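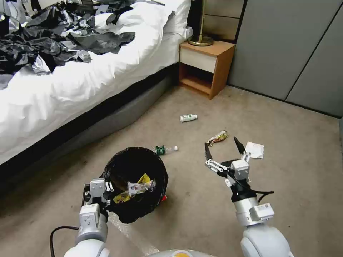
Duvet, pillow, crumpled black and silver plastic.

Telmo Requena
March 2022

A thread on sleep advice, and why I've stopped believing most of it. Long one. Mute me now if you're in bed.

I've spent a good part of the winter reading what companies say about sleep. Apps, pillows, drops, weighted things, a lamp that is meant to behave like a sunset. I am not a doctor. I used to write brochure copy, so I do know how a sentence gets built when there isn't much to put in it.

First phrase to watch for: "up to 40% better sleep". Better than what? Measured how? "Up to" covers everything from 40 down to nothing at all, and nothing at all is where I'd put my money.

That one came from Plosanura, who make an app. You tell it when you went to bed and when you got up, it plays you some rain, and in the morning it gives you a score.

I asked them where the 40 came from. I got a friendly reply saying it was "based on user-reported outcomes". So they asked the people who were still using it whether they liked it.

Think about who answers that survey. Anyone who hated the app deleted it in the first week and never saw the question. You could sell a brick this way.

How many people filled it in? I asked that too. Second reply, just as friendly, no number in it.

Then there's the score itself. I got a 71 one morning. I felt fine until I saw it. Was 71 bad? I spent breakfast wondering what I'd done wrong between midnight and seven, when as far as I know I was asleep.

The next night I lay there trying to sleep well. Anyone who has tried to sleep well knows how that goes.

Guoqing Cao asked under my last post whether the score at least tracks something real. Fair question. My phone was on the windowsill on the other side of the room. I got up at two and read in the kitchen for a good while and it gave me credit for "restful deep sleep". So, sometimes, I suppose. When I'm not in the kitchen.

Pillows next. Fornitz sell one with "adaptive neck memory". I have read that page top to bottom and I can tell you it's foam. It may well be nice foam. The page has a drawing of a spine on it with a blue glow, and the glow is doing most of the work.

They'll give you 20 nights to try it. Sounds generous until you read the returns bit, where it has to go back in its original packaging. Have you ever tried to get a foam pillow back into the bag it came in?

I'm told Fornitz are quite relaxed about this if you ring them. Good for them. Put it on the page, then.

The one that really gets my back up is the magnesium spray. Jedania, small bottle, dark glass, costs more than my shoes. You put it on your feet. The instructions say to apply it after a warm bath, in a dark room, with your phone switched off, having had no coffee since lunch.

Well. Take the spray out of that list and see what you've got left.

Same trick with the six-week programmes. Week one, go to bed at the same time. Week two, less wine. Week three, buy the thing. By week six you've had a month of early nights and no wine and the thing gets the thank-you letter.

And there's the waiting. People look for help when their sleep is at its worst. Bad patches mostly pass. Whatever you were holding when yours passed is what you'll tell your sister about.

I did this myself. In August I slept terribly, bought a lavender bag, and slept well from the next night on. I told everybody. It had also stopped being 30 degrees at night but I didn't mention that bit.

(Still have the lavender bag. It's in with the socks. The socks smell nice.)

Jhair Huaranga replied to say his mum swears by hot milk, and am I going to be rude about hot milk as well. No! Hot milk doesn't have a marketing budget. If his mum likes hot milk she should have hot milk. It costs pennies and she isn't getting a score for it.

That's more or less where I draw the line, if you want one. I don't mind things that might not work. I mind paying 60 quid for them, and I mind being made to feel I was broken before I bought them.

Oh, and the bedrooms in the adverts. White duvet, flat as a table, one book, one plant, a woman waking up with her hair already done. Mine has never looked like that at seven in the morning and I don't see what it would change if it did.

There's a whole side branch of this about tidy rooms and sleep. "A calm room makes a calm mind." Might be true! It might also be that people who are having an easy time of it have the energy to put things away. I've not seen a pillow company get into which comes first.

Someone will say: what's the harm? Mostly none. But I know two people who put off seeing a GP for months, working their way through the gadgets, and both had something a GP could help with. One was snoring so hard he kept stopping breathing. Rain sounds weren't going to touch that.

Iddrisu Fiadzo, who I've argued with about most things on here, says I'm too hard on trackers, and that his got him to notice he was only getting five hours. OK. I'll give him that. A clock and a bit of paper would have told him too, but he wouldn't have looked at the paper.

What I do now, for what it's worth, which may be nothing. Up at the same time every day. Curtains that meet in the middle. If I'm awake and cross about it, I get up and read something dull. I deleted the app.

Am I sleeping better? I think so. Then again I'm also three months further from a horrible winter at work, so please don't go quoting me as proof.

If you're about to buy one of these things, ask them three questions before you do. Compared with what? Who dropped out? Can I send it back in a bin bag?

Some of you have asked about Ra, the sunset lamp. I haven't tried it. It's a lamp. It goes orange and then it goes off. I've got one that does the second part already.

Edit, as I've been told off: Plosanura do let you switch the score off. It's under Settings, then Journey, then More. I stand corrected, and I'd love to know why it's hidden in there.

Replies are open. If you work for one of these firms, do say so when you post – last time two of you didn't.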